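Chapter 4
Getting On and Getting Off: Stops, Transfers and the Bit in Between

I missed my first bus in Dradville by standing at the right stop on the wrong side of the road. It was seven in the morning, I had a suitcase, and I watched the 15 sail past in the other direction's lane -- my direction, as I found out from the driver of the next one. So if you've ever done something similar, you're in good company, and you'll get along fine with this chapter.

In Chapter 3 we looked at routes as lines on a map. Now we're going to look at them the way a passenger does, which is mostly as a string of small decisions. Where do I wait? Which door do I use? If the first bus is late, do I still make the second one? Planners tend to love the line and forget the waiting, and I was as guilty of that as anyone when I started out drawing timetables for the Rendov valley services.

A few words you'll need. A stop is any marked place where a bus picks up or sets down. An interchange is a stop, or a cluster of them, where passengers are expected to change from one service to another. Transfer time is the gap between stepping off one vehicle and the departure of the next, and it includes the walk. Please remember the walk! My colleague Fenna Hermans once timed a "two-minute connection" at Dradville Central with a pram and a toddler, and she got to the bay as the doors were closing.

Dradville has 1394 marked stops, and I'll use its network for most of the worked problems. It's a handy size: big enough to have a real interchange in the centre, small enough that you can hold the main routes in your head. The Su line runs east to west along the river. The 60 crosses it at the old market, and nearly everyone heading for the hospital changes there. Keep that crossing in mind, as we'll come back to it in Section 4.2 when we talk about holding one bus for another.

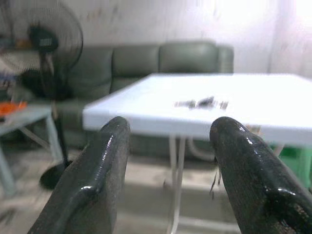
Transfers go wrong most often at the edges of the day. At noon a missed connection costs you a few minutes and a bit of grumbling, but after ten at night the same miss can leave you at the market until the last 60 comes through. The usual fix is to build some slack into the schedule, and the argument is always over how much. Think of the two black fingers with the wide gap between them: one is your arriving bus, the other is the one departing, and the open space is your transfer time. Bring them too close and a single red light ruins the connection. Spread them too far apart and people give up and drive. Gerrit Van Damme, who taught me scheduling, used to draw this on the back of old fare cards, and I still have a couple of them in my desk.

Before you start Section 4.1, I'd like you to take a trip. Pick a journey in your own town that needs at least one change, and make it without looking at your phone once you've left home. Write down when you reached each stop, when the bus came, and how you knew where to stand. Keep the notes, even if they're scribbled on a receipt. You'll need them for the first exercise, where we'll turn them into a simple time chart.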